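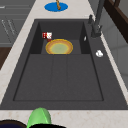 Merer is looking for people to teach a robot arm kitchen chores in simulation. You drive the arm, it does the chore, we keep the recording, the learning system trains on it later. Ten kitchens so far, more coming in December. The sink tasks are where we are short right now – plate at the far end of the sink, can tipped over against its rim, get one out without shoving the other. Easy for you and me. Takes most new people a couple of evenings to get smooth at it with the controller.

Two kinds of places open, see below. Read both before you write please, we keep getting mails for the wrong one.

## 1. Paid operators (part time)

What you do:

- log in to the Semden client from home or come to our office, both fine
- get a chore in plain words ("put the can on the counter", "move the plate to the lower basin")
- do it with the arm, start to finish, one go
- mark it good or bad, next one

A full set is 100 good recordings. Bad ones don't count toward the set but DO send them, don't delete. Koen uses the failed grasps for something else and gets grumpy when they are missing.

Pay is per hour, not per recording. We changed this after the first round, people were rushing and the motions came out jerky. Slow and clean is what we want. Pauses of a second or two are OK, wandering off for coffee with the recording running is not.

You need:

- a steady connection, wired if you can
- a computer that ran a game from the last five years without choking
- two free blocks of three hours a week, minimum
- okay written English, for the notes
- left handed is no problem, the controls can be swapped

You do not need a degree, coding, or any robot experience. Gamers do well. So did a retired dental technician in the last group, best grasps of everybody.

## 2. Volunteers for the wording study

Shorter thing, one time, 200 short clips split over the group. You watch a recording of the arm doing a chore and type what you would have said to somebody to get them to do that. One sentence. Your own words, the way you talk at home. "Grab that plate in the back" is better for us than "retrieve the circular dish".

Takes an hour and a half with a break. Gift card from Bosman at the end, or we can pay travel if you come in. Age 18 and up. If English is your second language you are very welcome, we want that mix.

Liesbeth Lambrechts runs this one, so wording study questions go to her and not to Geert.

## How the operator trial works

1. Send us a mail, a few lines about yourself. No CV needed, if you have one fine.
2. Rajeshwari Kandasamy sends a login and a 20 minute practice kitchen.
3. You do five practice chores. We look at all of them, also the messy ones.
4. Call with Rajeshwari or Koen De Smet, they go thru your recordings with you.
5. Start, or not. You get an answer either way.

The trial is paid the same as normal hours once you finish step 3.

## Things people ask

**Is it a real robot?** For these places no, all simulated. There is a real arm at the Wistard site but that team is full.

**Do I have to do the same chore over and over?** Yes, quite a lot. Objects get moved between tries, sometimes the kitchen changes too, but it is repetitive work and you should know that before you sign up. Most people put on music.

**Can I do the dishes my own way?** Please do. If everybody goes in from the left the system only learns from the left. Just finish the chore as written.

**Do you record me?** Only the controller input and what the arm does. No webcam, no mic. For the wording study we keep your sentences and your age group, name is taken off.

**The camera view is odd / I can't see behind the faucet.** Known. You can switch views with the shoulder button. Fix is on Koen's list.

**Can I do both?** Wording study first, then operator. Not the other way round – after a week of recordings you start talking like our task sheets.

## Apply

Operators: mail Geert Postma, subject line "sink operator", put your time zone in. Wording study: mail Liesbeth, subject "wording". Contracts and payment stuff is Els Boersma, she is in mornings only.

We need the first operators at the start of December, so sooner is beter. Ad stays up untill the places are filled.

Posted 10 November 2020, Merer, data collection team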